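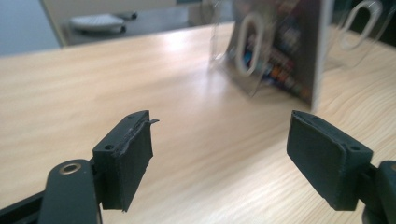 The toll house at Emesmont cannot have stood at the bridge, according to a comment left under my last post, as the bridge was not built when the road trust took its first tolls. The comment goes on to say that the ford was upstream and that any sensible trust would have put its gate there.

I agree with the first half. The trust's minute book records tolls let to a collector well before the bridge contract was signed, so my earlier dating was wrong and I have corrected the post. The second half needs more evidence. A gate at the ford would have caught the cattle traffic from Tukevwood but missed the lime carts, which came down the east side of the river and never crossed it. Lime was the main paying load on this road. The minutes complain about damage from lime carts in almost every winter entry.

The distances help a little. The minutes give the first gate as 90 chains from the church at Tukevwood, measured along the road. I walked that line on Sunday with the estate plan and a measuring wheel. Allowing for the later straightening at the quarry bend, the distance ends at the fork where the lime road comes in. The ford is a further 22 chains on. A clerk could have misread a chain or two, but I do not think he lost that many.

There is nothing at the fork today except a widened verge and a low bank. The bank may be the back wall of a building, or it may be spoil from road work. The estate plan shows a small rectangle on the west side, with no label. Other small rectangles on the same sheet are sheepfolds, so the shape alone proves little.

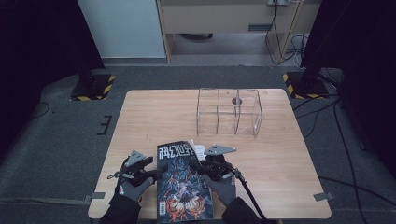 科幻世界 on the table, with a gripper on each side.

The second gate is easier. It was put up after the bridge opened, and its position is given by the bridge itself. The house survived as a cottage and later as a store for the Simedetti quarry, which used the road until the branch line came. The front wall was taken back when the road was widened, so the projecting bay has gone. The blocked side window is still there — it faces up the road, as you would expect where a collector had to watch for traffic.

What I cannot settle is how long the two gates ran together. The trust's act allowed one full toll in any 10 miles, with a ticket from the first gate clearing the second. If both were in use, there should be entries for printed tickets. I found one payment to a printer, with no note of what was printed. The Steinarsdóttir collection has a bundle of loose road papers that has not been listed, and the tickets could well be in it.

For now I have marked the sketch map as follows. Gate 1, at the lime road fork, probable. Gate 2, at the east end of the bridge, certain. The ford stays on the map without a gate. If anyone has a rent roll or a lease that mentions a toll bar field near the ford, please send me the wording and the reference, and I will look at it again.

The next post will cover the milestones, starting with the one built into the barn at Tukevwood.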